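Lenotis Plirkier – cabine de voto desmontável

Início / Equipamento eleitoral / Cabines e divisórias

Ref. 969

Cabine individual de mesa para assembleias de voto, eleições internas de partidos, referendos locais e votações de associações. Monta-se sem ferramentas e assenta em qualquer mesa com tampo plano. As três abas garantem o segredo do voto de ambos os lados e pela frente, e a altura permite votar de pé ou sentado.

Características

Altura: 41 cm
Largura aberta: 117 cm
Cor: cinzento-claro, sem impressão
Acabamento: mate
Fecho: encaixe lateral
Venda: à unidade ou em lotes de 300

O painel do fundo tem uma bolsa transparente para afixar as instruções de voto ou a lista de candidaturas. O fio para a caneta vende-se à parte, tal como a prateleira estreita para quem prefere não usar mesa. A cabine não traz símbolos nem texto, e por isso serve para qualquer ato eleitoral.

Fechada, fica plana e pode guardar-se de pé ou empilhada. Convém limpá-la com um pano húmido antes de a arrumar e não deixar fita-cola nas abas de uma eleição para a outra, pois a cola marca o acabamento.

Versão acessível

O modelo Plirkier Baixo tem a mesma largura e uma abertura frontal mais funda, para eleitores em cadeira de rodas. Recomendamos pelo menos uma por secção de voto. Encomenda-se com a mesma referência, seguida da letra B.
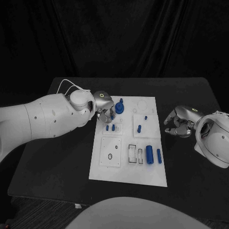 Prazos e entrega

As encomendas saem do armazém de Guimarães. Para freguesias e municípios aceitamos nota de encomenda, com faturação depois da entrega. Em período eleitoral os lotes completos têm prioridade e as unidades soltas podem demorar mais. Quem precisar de cabines para o outono deve encomendar até julho.

Também alugamos. O aluguer inclui entrega e recolha na sede da junta ou do partido e não obriga a quantidade mínima. As urnas da linha Mernside podem seguir no mesmo transporte.

Orçamentos e amostras: Ivone Macedo, departamento comercial, até às 17h30.

Produtos relacionados
Urna Mernside com selo numerado
Fio para caneta
Prateleira estreita Plirkier
Bolsa transparente de substituição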